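Flallus Gripper Service Kit, reviewed after one summer
by Fuad Gidey
Sun 20 September

I bought the Flallus kit in June, for $228, with my own money and in a bad mood. The left gripper on our two-armed cell had started closing on a slant, like a man trying to wink, and the shop manual had one page on the subject. Most of that page was a warning about warranties.
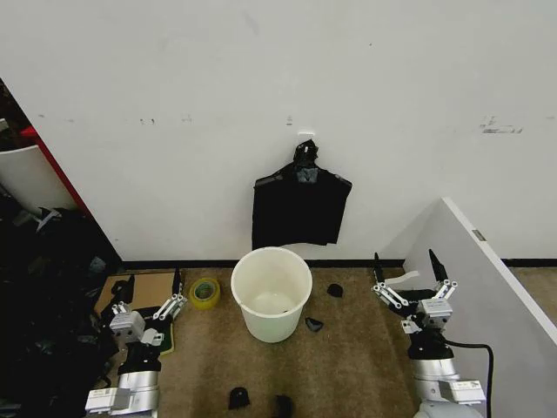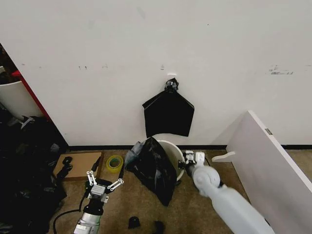 A service kit for parallel grippers ought to be a dull purchase. You want drivers that fit, grease that stays where you put it, spare pins and some way to tell whether both fingers are moving the same distance. The Flallus box has all of those and a few more things, packed in foam so tight that I needed one of the supplied drivers to get the other drivers out. Our cell spends its days on soft, floppy stuff and a white bucket, and the bucket is harder on the hardware than you'd expect. In the second picture the right gripper is pressed against the side of the rim, and contact like that puts a sideways load on parts that were built for squeezing straight. Do enough of it and the pins in the finger linkage start to get ideas of their own.

So, the kit. I'll go in the order I used it, which is not the order in the booklet. The booklet begins with greasing. I think greasing a linkage before you've checked it for play is like waxing a car before you've found the dent, but I'm only the customer.

The alignment gauge

The best thing in the box, and I say that as someone who laughed at it. It's a stepped block with a flat on each side. You close the fingers on it slowly, a step at a time, and see which finger touches first. On our left gripper one finger was arriving well ahead of the other. I loosened the two clamp screws, slid the late finger in, nipped everything up and tried again. Three goes and it was square. I had spent two evenings before this doing the same job by eye, with a flashlight in my teeth, and got it wrong both times in different directions.

The one catch is that the gauge assumes you can get to the gripper from the front. Our arms are mounted so that their comfortable resting pose points the fingers up and away from anybody trying to help them. I jogged the left arm to a service position, saved it under the name DENTIST, and now go back to it every time. If you own this kit, make yourself a DENTIST pose before you open the box.

The drivers

Eight of them, good steel, handles a bit fat. Seven fit things on my grippers. The eighth fits nothing I own and I've grown fond of it. The small hex sizes haven't rounded off, and that already puts them ahead of the set that came with the arms, which gave up during the unpacking.

The pins

You get a bag of replacement linkage pins in two lengths. The bag is unlabeled. The two lengths differ by a hair, and if you put a long one where a short one goes, the finger will open beautifully and then stick there, looking surprised. Ask me how I know. Sort them on day one with calipers and put them in separate jars.

Of the pins themselves I have no complaints. I swapped four on the left gripper and two on the right. I keep a cycle count in a notebook, and the left side had done 882 open-and-closes on its original pins when the slant showed up. It's done 2,659 on the Flallus pins with no slant yet. That isn't a lab test, and I'm also treating the thing more gently than I used to, but I'll take it.

The grease

Fine. It's in a syringe, it's clear, and it doesn't pick up carpet fuzz as badly as the white stuff I was using. There's a needle tip for getting in behind the linkage plates. Use a tiny bit and wipe off what comes out. I overdid it the first time and spent the next day finding shiny fingerprints on things, some of them mine.

The cable clips

A disappointment. The kit comes with a strip of stick-on clips for dressing the gripper cables along the forearm. They stuck to our arms for a week and then began letting go from the wrist end down, with a little tick each time, usually while I was standing behind the machine holding coffee. I went back to hook-and-loop straps. Leave a generous loop of slack at the wrist, whichever you use. A cable pulled snug looks tidy right up to the first full wrist rotation.

The finger pads

The pads are thin rubbery strips with adhesive backing. You're meant to clean the finger, peel, press and leave overnight. I left them overnight. They grip thin plastic well, and that was my main worry, because thin plastic slides out of a bare finger like soap. They grip the bucket rim a little too well. If the arm doesn't back off a touch before it lifts away, the bucket comes along for the first inch. I added a small opening move before every retreat and that cured it. One pad has peeled at a corner and I've glued it down again.

The booklet

Sixteen languages' worth of thinness. It tells you to power down before servicing, which is right, and then describes the alignment check with the fingers driven by the controller, and that needs power on. I lock the arm out for anything involving screws or my fingers, then clear the area, stand back and power up at the slowest speed for the gauge steps. Please don't be the person holding the gauge in there by hand. I used a small clamp stand.

It also says nothing about homing again after you move a finger. You have to. If you don't, the controller goes on believing the old zero and will close with great confidence on a spot where the object used to be. I watched mine pinch air next to a bag, twice, and then carry the air carefully to its destination.

How it compares

I borrowed the Rernano kit for a weekend to see what more money gets you. It gets you a nicer case and labeled pins, and no gauge at all, just a printed card with a slot in it. The card bends. If you could put the Flallus gauge in the Rernano case you'd have a very good kit, and I've been tempted to do it with a bread knife.

Mekonnen, where I bought mine, also sells the gauge by itself. If you already have decent drivers and a source of pins, get only that and skip the rest. Their shipping was quick and the box arrived with one corner crushed, which did no harm thanks to the foam from hell.

Would I buy it again? Yes, while grumbling. My routine now is a gauge check every Monday, a wipe and a dab of grease when the notebook says so, and a look at the pins once a month. It takes less time than I used to spend staring at the left gripper and accusing it of things.

Good: gauge, drivers, pins, grease
Less good: clips, booklet, unlabeled pin bag
Fits: the Sellero grippers on our cell, both sides, without adapters

Four stars. The missing star is for the clips, and it has also fallen off.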